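Home | Talks | Workshops | Gallery | Contact

Speaker notes: Judging the Vosteden Open
Reading time: 2 min

Hi everyone, thanks for coming in out of the rain. I'm going to talk about what it was like to sit on a jury for a photo contest, because I'd entered plenty of them and had no idea what went on behind the door.

(Ask for hands: who has entered one? Who got an email back?)

So, Vosteden. We had 3000 prints and files to get through in the first round, and five jurors. You get a few seconds per picture. I felt awful about that on the first morning, and by lunch I felt less awful, because the strong ones really do stop you — my thumb just wouldn't press the button.

Round two was 600. This is where the arguing starts! Margaux Brunet and I fell out over a foggy harbor picture, very politely, for most of an afternoon. She thought the crop was lazy. I loved the crop. It went through by one vote and then dropped out in the next round anyway.

(Pause here. Water.)

Then 200, and those we looked at as prints, laid out on long tables. Please, please print your work before you send it. I saw files that glowed on a monitor and went to mud on paper, mostly in the shadows. Quentin Arnaud ran the print room and he could spot an over-sharpened sky from the doorway. 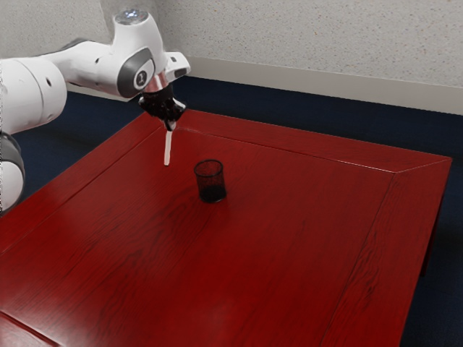
A word on series. If the rules say up to eight, you don't have to send eight. We had a set from Erraji, six pictures of a bus station at night, and the last two were weaker versions of the first two. Four would have won it, I think. It came second.

Captions: keep them short. Where, when, who if they're happy to be named. One entry had 300 words under a picture of a goat.

And entry fees — check what you're paying for and what rights you're handing over. Read that part twice. I didn't once, and my picture ended up on a calendar.

(If there's time, tell the calendar story. If not, go to questions.)

The next call for entries opens in February, and I've left the forms by the door.

Related
Printing at home: paper and shadows
Editing a series with a friend
Notes from the Flurninstead portfolio day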